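Tridico two-arm kit, club review
Posted December 2020 by Mirjam Mertens

Had this for one term at the Gadivbridge robotics club. Quick notes, meeting in 30 minutes.

Setup
Two arms, two grippers, software on a stick. Took us 3 evenings, most of it calibration. Manual is thin, page 59 has the wrong cable order, check the Tsikata forum first. Paid $317 used, which I'd pay again.

Grippers
Blue fingers, swap out with a hex key. Good on cups. Bottles on their side are the hard one, they want to roll and the kids close too early. We tape the table in red and blue so everyone starts from the same spots. Cheap trick, works great.

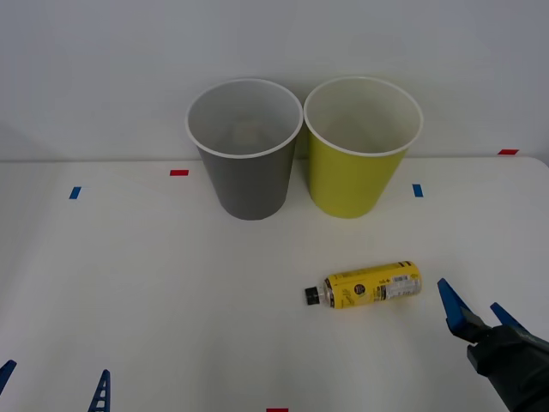

Salamatu Dogbe: We had the same kit at Curklow and lost half of September to the bottle task. Slow the closing speed way down in the settings, default is too fast for beginers. Did yours drift after a long session?

Yes, drifts. Re-zero both arms every break and it's fine. Didn't know about the closing speed, will try.

Software
Ugly but OK. Recording a run is one button, playback is one button. Naming files is a pain, no undo. Crashed on the old laptop, not on the newer one. Ayuba Appiah's team wrote their own start screen and now everbody uses it.

Two drivers at once is the best part. One kid per arm, they have to talk to each other. Lots of shouting at first. Gray cup, yellow-green cup, bottle, that's plenty for a whole evening.

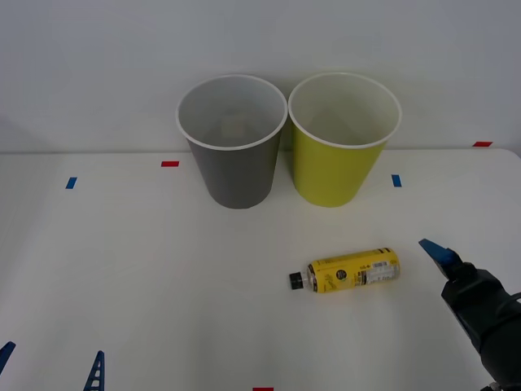
Verdict
Buy used, budget for spare fingers. Fine for a club, too fiddly for one kid alone at home. 4 out of 5, would be 5 with a decent manual.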